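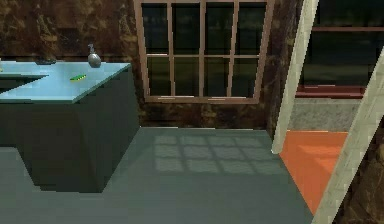

According to Jennylyn Dalisay, the first thing to ask at any kitchen maker's open day is how long the wait is. At Paucar in Detport the answer was 14 weeks.

Jul 18, 2026
By Heidrun Reisinger
Filed under: Home & Trade Visits
2 min read

I took the morning tour. It starts in the saw hall, where sheets are cut to order, then goes up a ramp to the edging line. The noise is bad and they hand out earplugs at the door. Our guide spent a long time on hinges, which come from Gumov and are tested overnight.

Parking cost 2 dollars. Lunch was soup and bread in the loading bay. The outlet shop had offcuts from around 70 dollars and a full set of base cabinets for 904, delivery not included. The shop stays open through August.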